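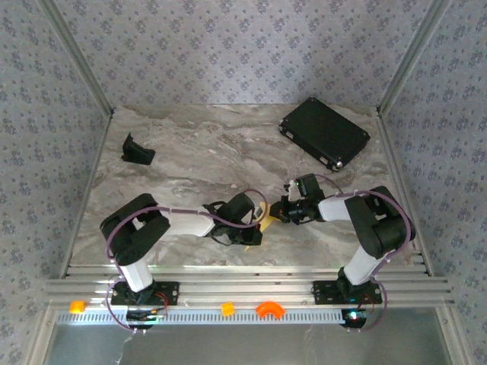
2. Choosing the Paper and the Surface

Our project for the Stidgate design course looked at how well a single sheet of colored paper keeps its shape after folding. Nhi Lại chose the paper and wrote the fold instructions. Khang Vương kept the log and drew the charts for section 4.

We picked yellow because creases are easy to see on it. The marble-patterned tabletop was kept for every session, even though its veining made the edges of white paper hard to find in our early trials. The sheets came from one pack, and we used 60 of them.

3. Folding and Opening

Each sheet was creased near the middle, pressed, and then opened. We wrote down whether it lay flat, curled, or twisted. 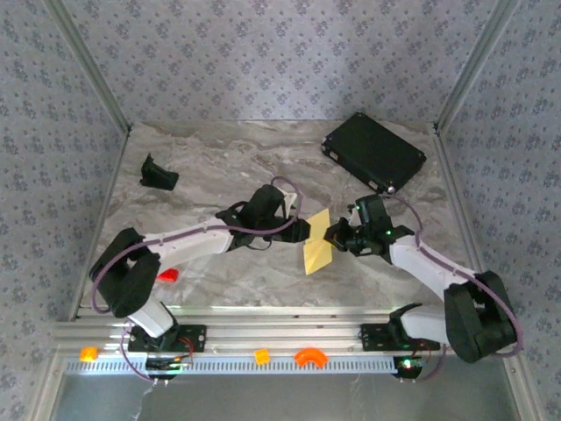 Twisting gave us more trouble than curling. A thin sheet has little stiffness across the fold, so a small difference in height between the two sides is enough to turn it. The yellow sheet held upright by its left and right edges is twisted in this way, with the crease near its middle. We logged this as "twist" even if the fold itself was straight — Khang wanted a separate column for it, and we added one after the first 18 sheets.

Sheets from those first trials were checked again by hand and the new column filled in. The full log is in Appendix B. The heavier paper from Kidgate will be tested in August.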